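Takura two-arm table kit — worth 2,985 or not?
Small Shop Automation > Kits and Services

benchrat
Has anyone here paid for the Takura kit with their own money? Two arms, two grippers, the software, and a "setup service" that I gather means somebody joins a video call. Price I got was 2,985 before shipping. The sales page says it learns a new pick in 90 minutes. I've bought enough gear off sales pages to keep my wallet shut until an owner talks.

I pack kitchenware for a living. Bowls, mostly. Round, smooth, and they slide when you look at them wrong.

adanegri
I have the use of one through work, so not my own money, but I've put in the hours. We went with a plastic bowl as the first job for the same reason you'd pick it. Both grippers go to the rim from the far side, one left and one right.
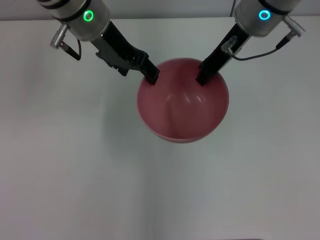 Gouveia, August
Copying from my notes, so excuse the shorthand. Bowl placed in the middle, both arms sent to the rim. Counted 5 tries at the two-arm lift before I'd let anyone call it repeatable, and I still wouldn't put that word on a sales page. Teaching the position took far longer than the 90 minutes they advertise. The setup call was fine. The guy knew the software and didn't know much about grippers.

What I'd want answered before buying: how it copes when the part isn't where you taught it.

pallet_jack
That's the whole question for me. Anyone can grab a bowl from a spot they picked themselves.

benchrat
Ada, did you move it around at all? And does the other arm do anything useful when the bowl is over on one side, or does it just hang there?

adanegri
Moved it left on purpose. The left arm goes to the rim by itself, and the right one stays well clear.
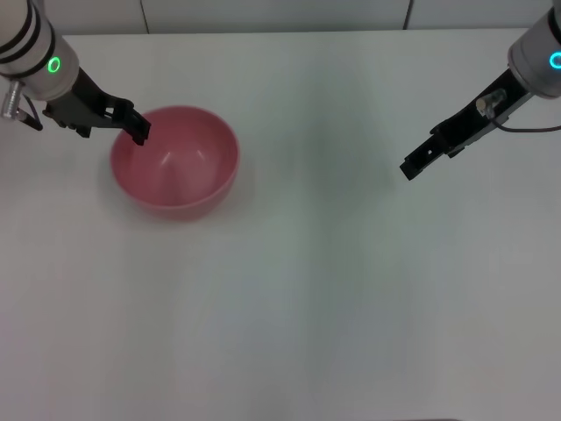

My complaint is with how you tell it which arm gets the job. There's a setting called "nearest arm" and it's off by default, tucked three menus down. With it off you assign every pick by hand. For one bowl, fine. For a packing table with mixed stock I'd be at it all week. The manual gives it one line.

I also don't love the fingertips on a curved rim. They're stiff and straight, and the contact patch has to be tiny. Takura sells softer ones as an extra, which rubs me the wrong way at this price.

gravelroad
I'm going to stick up for them a little. We run the same kit on flat trays and it's been boring, in a good way. Thirteen weeks, one gripper cable replaced, no other parts. You're testing it on about the worst shape there is and then docking it points.

benchrat
The worst shape there is happens to be what's on the front of their brochure. If they sell it with a bowl, I get to judge it with a bowl.

gravelroad
Fair. I still say a soft fingertip fixes most of what she's describing.

pallet_jack
Does it, though? Have you tried them on anything round?

gravelroad
No.

adanegri
I've asked for a loan pair. No reply so far. One more from the left-hand position, then I have to get back to my day job:

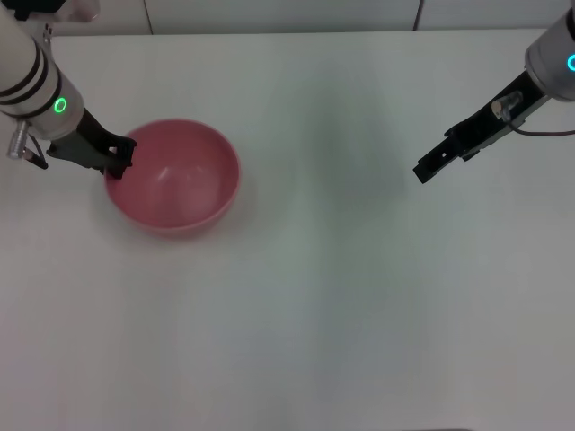

Left gripper at the bowl rim, right arm clear.

See how much table there is between the arms. Reach is good, I'll give them that. I could fit a small carton in there and keep the bowl where it is. Whether the software can plan around a carton is another matter — I haven't tested it and the manual is no help.

tinwhistle
Did you look at Givenov before this? They quoted us almost the same money for one arm, but they come out in person and they don't leave until your part runs. I'd take one arm that does my job over two I have to babysit.

benchrat
One arm won't do my bigger bowls. They flex if you hold them on one side.

tinwhistle
Then use suction. You don't need fingers for a smooth bowl.

pallet_jack
Suction on a curved wall with a glossy finish, sure. Suction on the matte stuff I handle drops one in every box. Depends completely on the plastic.

tinwhistle
Never had that problem, and we do matte too. Your cups are probably worn.

pallet_jack
They're new.

benchrat
Let's not make this a suction thread, there are plenty. Ada, last question. If it were your 2,985?

adanegri
I'd ask for a trial with my own parts and the soft fingertips in the box. If they said no, I'd wait. Pudex has the kit on its resale list now and then, and the arms are the bit worth having.

benchrat
I'll email them tonight and ask for exactly that. Will post what they say, including if it's nothing.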